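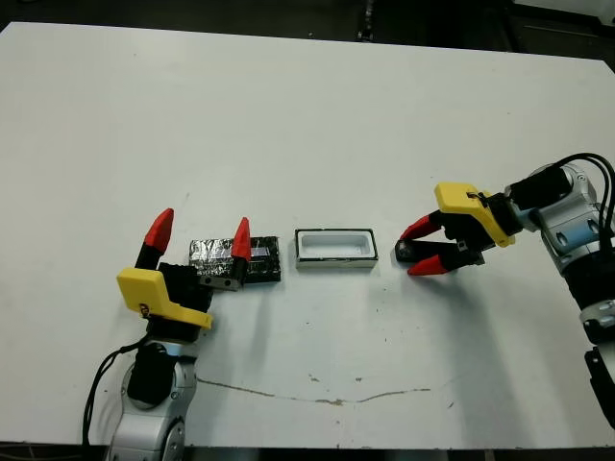
White top, matt finish, a few light scuffs.

Setora work table, white: review

I bought the Setora in August to replace a folding table that had started to sag in the middle. It gets used for cutting fabric, wrapping parcels and the odd bit of soldering, so I wanted a big flat top and not much else.

It came in two boxes from Baltby. The legs and rails were in one and the top was in the other, packed with card corners. One corner had been knocked in transit but the table inside was fine. Putting it together took me an evening. The instructions are all drawings, and drawing four shows the long rail the wrong way round. If your bolt holes don't line up, turn the rail over and try again.

The top doesn't flex when I lean on it. There is a slight wobble if you push from the short end, which got better once I tightened everything again after 18 days. The feet adjust by hand and my floor is far from level, so I was glad of them.

The matt surface is easy on the eyes under a bright lamp. It does mark. Pencil comes off with a damp cloth and biro needs a bit of washing-up liquid. Scuffs from dragging things across it stay put. I tried the cream cleaner sold by Grendulico and it made no difference to them, though it did shift some old glue. I now use a cutting mat for anything with a blade.

I also looked at the Asamoah bench, which has a drawer and a shelf underneath. It costs more and the top is narrower, and I would only have filled the drawer with rubbish.

Delivery was quoted at a week and took two. Spare bolts can be ordered by post, and the part number is 2059 if you lose one like I did.

Good points: flat, solid, plenty of room for your knees.
Bad points: shows scuffs, poor instructions, heavy to carry upstairs.

I would buy it again at the same price.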